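Unit 2: Heat Loss at the Extremities

Heat leaves the hand by conduction, convection, radiation and evaporation. Fingers cool first: they have a large surface for their volume and little muscle to produce heat.

Insulation works by holding still air. Compressing the fill lowers its thermal resistance, so a handwear rating taken flat on a plate overstates performance during grip.

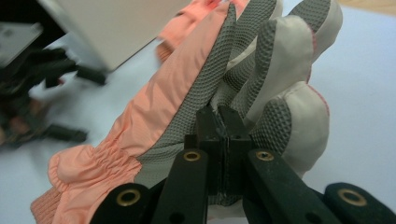

Resistances in series add. For the Muvthorpe problem set, treat the shell, fill, lining and outer air film as four layers and sum them before finding the heat flow. Neglect radiation unless told otherwise.

Wind thins the outer air film — the fill itself changes little if the shell blocks air flow.

Read pages 14 to 16 of the course packet. Problem 2 uses the Kina data table; convert all areas to square meters first.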